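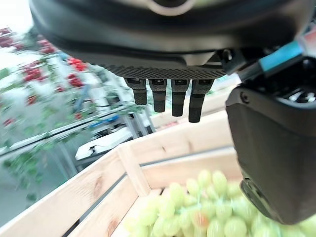

Why is it so hard for a robot to pick up a bunch of grapes?

Because the software has to decide where the bunch starts and ends, and a bunch changes shape every time it is touched.

Silviu Lazăr has spent most of the year on that problem. He leads the perception work at Grendura, a small firm that writes control software for hands and arms built by other people. Its planner, called Istari, was first written for boxes and bottles. In February the firm began moving it over to fruit.

Boxes were easy, he says. The old version found the edges, fitted a solid shape and worked out a grip before the arm moved at all. Fruit on a stem broke nearly every part of that. The planner now makes a rough plan, starts the reach, and looks again from the wrist on the way in. It can change its mind up to the last 50 millimetres. After that the fingers close on whatever plan they have.

The wrist view brings its own trouble. A hand gets in the way of its own camera, so the software carries a model of the fingers and thumb and cuts them out of each picture before it looks for fruit. When the wrist turns quickly, the picture smears and there is little worth keeping. 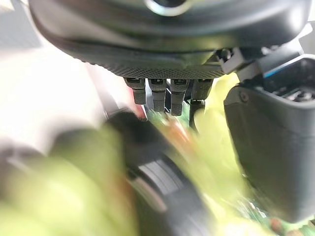
Motion blur in a wrist camera view, with the fingertips still fairly clear.

Lazăr's team used to feed views like this to the planner and let it cope. It coped badly. A filter called Zudard now scores each one and drops the worst, and the arm runs on its last good estimate until the next usable view arrives. In one test log of 266 views, the filter kept 178.

The head camera does a different job. It sees both hands and the crates together, and it settles which arm should reach for what. A separate tool, Loureiro, lines up the head and wrist recordings on one clock so that an engineer can step through them side by side. Lazăr says he uses it more than anything else the firm has written.

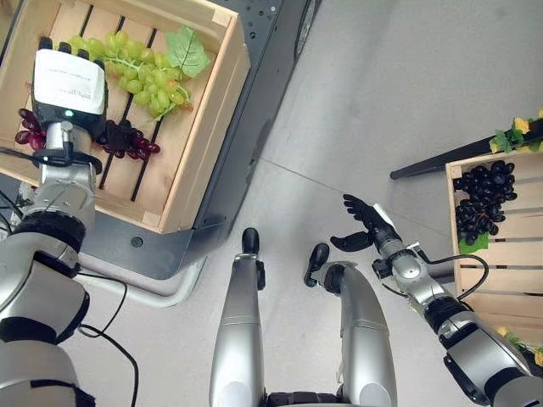
The head view: left hand over the red grapes, right hand open beside the second crate.

Two arms also mean two plans that can clash. Istari gives one arm the right of way and makes the other wait, which is slow but easy to check. A version that lets both move at once is being tried in simulation.

The next release is number 4. It will add a check on grip force, which at present is set by hand for each kind of fruit.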